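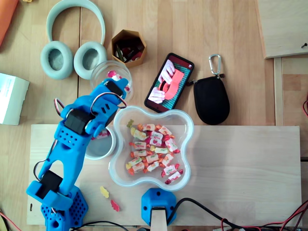

The Drullel four-lobe candy bowl is back in stock for August, and yes it's still the one everybody asks for by shape and not by name. Clear plastic, rounded lobes like a flower, sits low on a table. Fill it with twist-wrapped candy and the wrappers do the decorating — white ones with red, pink, orange and yellow print, twisted ends going every which way. Clear glass cup and small white cup go nicely alongside if you want to split things up a bit, and a pale board underneath pulls it together on a wood table. Gummy bears are fine too but see the note on gummies further down.

Drullel Candy Bowl, Clear, Four-Lobe
Item no. 41
Sold single or in a pack of 2
Material: clear plastic
Finish: smooth inside and out
Lid: no
Stackable: yes, with a napkin or paper sheet between
Use: dry foods, wrapped candy, nuts, small snacks

Holds 500 g of wrapped hard candy heaped up, 300 g if you want it level with the rim. Weighed here at the shop on the counter scale by Umesh, using ordinary twist-wrap fruit candies. Bigger pieces, bigger gaps, so less weight. Chocolates in foil we havent tried.

Washing
By hand, warm water, soft sponge. Not the dishwasher — the heat clouds it after a while and we don't take cloudy ones back. Dry with a cloth or you get water spots in the dips between the lobes. No scouring pads.

Gummies
Unwrapped gummies stick to the plastic when the room is warm. Line the bowl with a bit of parchment or put them in a glass cup. Sugar-coated ones are OK straight in.

Also in the range
Ramden glass cup, clear. Straight from the cupboard look, good for a handful of wrapped sweets at each place.
Ramden small cup, white outside, pale gray inside. Low stock.
Awwad serving board, pale wood, large. Takes the bowl and both cups with room left over. Wipe down only, dont soak it. Oil it now and then.
The bowl, the cups and the board are all priced seperately. No set price at the moment, sorry, we may do one before the holidays.

What people say

"Bought two for the front desk at the clinic. One is always empty by lunch." — Precious Khumalo

"Nice shape. Lighter than I expected, I wanted glass really, but the kids can carry it so it stays." — Savita Bajpai

"Arrived with a scratch on the bottom, replacement came quick. Four stars for the scratch." — Ľudovít Pešek

Shipping and pickup
Orders in before 2 pm go out same day. Single bowls ship in a padded carton, packs of 2 come nested with tissue. Pickup is from the Divthorpe counter, bring your order number, side door after 5 pm. Candy is not included with any bowl or cup.

Returns
Unused, in the carton, with the slip. Scratched on arrival, send us a photo and we'll swap it, no need to mail the old one back.

Bigger orders for weddings, offices etc. — ask for Sarla Dubey at the counter or write through the contact form. Tinted version (smoke, rose) expected later, no prices yet.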